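Larnex drawer trays, 6-pack: four months in

I bought these in February for a chest of shallow drawers in the hallway, the kind that collects batteries, stamps, spare keys and takeout menus. The drawers had been a mess since we moved in, and I didn't want to spend much on them.

The pack cost 11 dollars with shipping. Delivery was slow, and the outer box was crushed on one corner, but none of the trays were damaged. There are no instructions and you don't need any.

The size is good for small stuff. Pens fit in the long section if you lay them straight. AA batteries are fine in the short ones. Scissors don't fit at all, so measure yours before you order. I had to put mine back in the kitchen.

My main complaint is sliding. On bare wood the trays move every time the drawer opens, and after a week they had all ended up at the back. I cut a piece of shelf liner for each drawer and that fixed it. The Woter set I had before came with rubber feet and cost 2 dollars more.

Cleaning is easy enough. Dust shows quickly on black, so go with the gray if that bothers you. I wash mine in the sink with dish soap.

Would I buy them again? For a junk drawer, yes. For a desk I'd pay extra for something heavier. 4 out of 5.

Posted by Annag Kerr
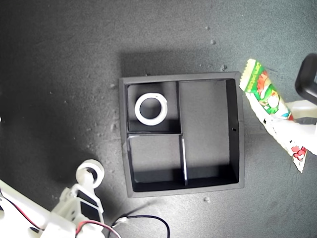
Black three-compartment tray, seen from above.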